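The Drawer That Ate My Extension Cords

I own 21 pieces of cable, cord and tubing, and until this spring every one of them lived in the same kitchen drawer. You know the drawer. You pull out one end and the whole family comes along for the ride, plus a battery and a takeout menu. The final straw was last December, when I spent most of an evening picking apart a knot just to hang one string of lights.

So I called Janaína Medeiros, who wired our place in Bendale back in 2000 and has never, as far as I can tell, owned a tangle. Her first piece of advice was to get everything out onto a big pale surface. An old white tablecloth is perfect (you can see every scrap and stray end on it!). Then you wind each piece by itself, in the air, with both hands, and you let the cable tell you how big the loops want to be.

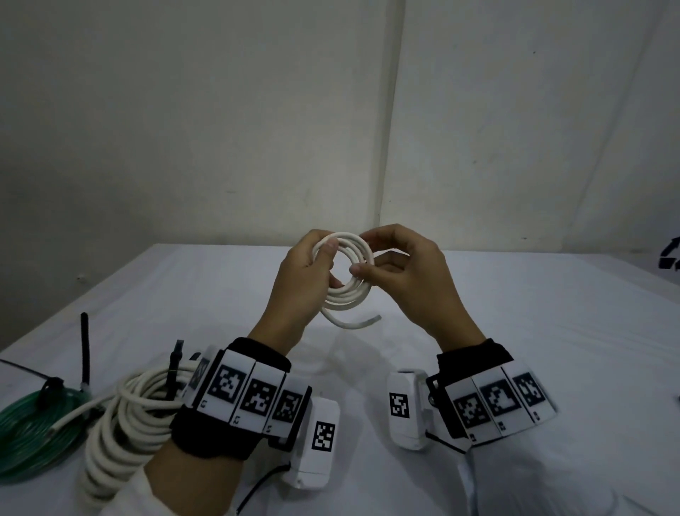 I used to wrap mine around my elbow, the way my dad did, and Janaína made a face when I said so. It puts a twist in every turn — that's where those awful little kinks come from. She has you hold the loops in one hand and feed with the other, giving the cable a small roll between finger and thumb as each new loop goes on. My first few came out egg-shaped. I kept going, and somewhere in the second hour I got weirdly fond of it.

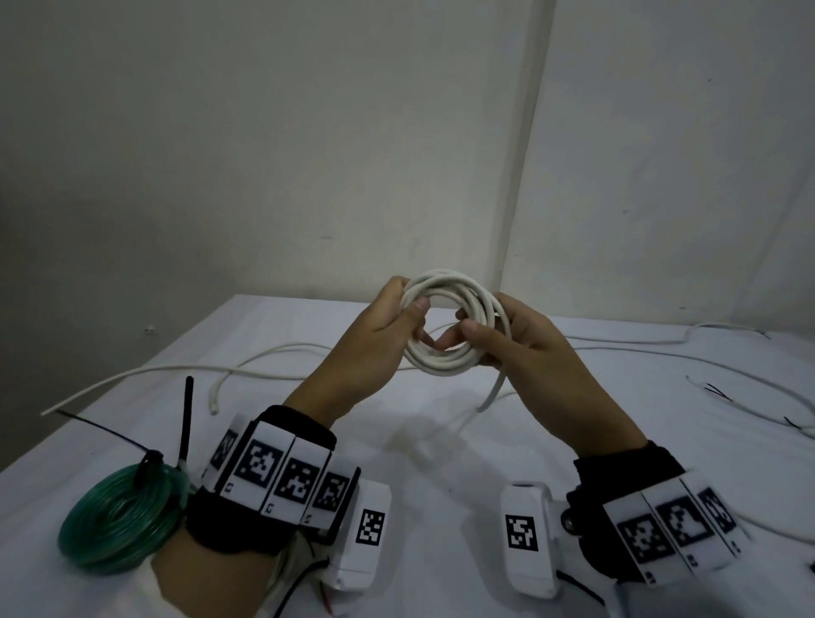 A white coil in hand, with the green tubing already tied at the left.

Ties are where people get fussy. My neighbor Neusa Godoy swears by bread-bag clips, and I've seen her garage, so I can't argue. I like a black tie on white cable, mostly so I can find it again. Pass it through the middle of the loops, bring it up around the bundle and snug it down, but go easy. Crank it too hard and you'll dent the jacket.

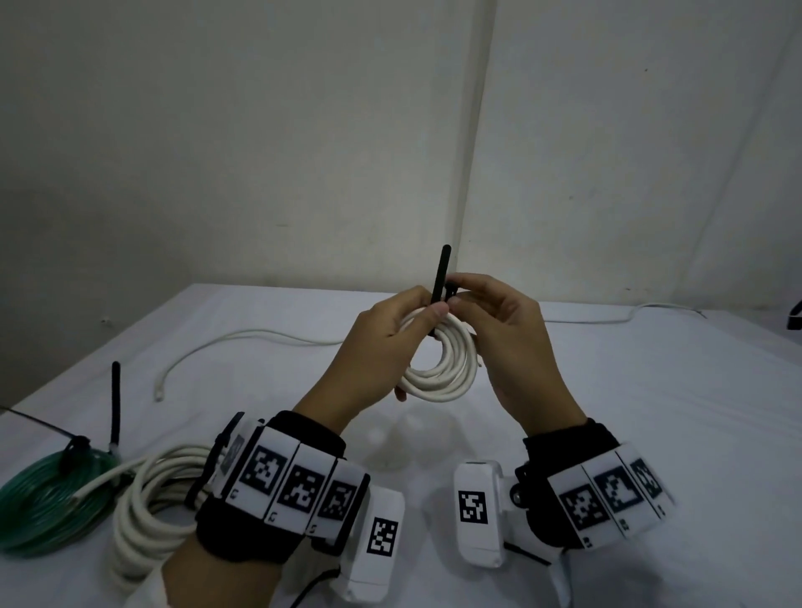 Both hands on the coil, with the black strap through the loops.

Thick cable gets its own shelf now, and the thin stuff hangs on hooks by the back door. The drawer has dish towels in it. I'm still finding the odd phone charger behind the couch, and those go in a shoebox until I feel like winding again.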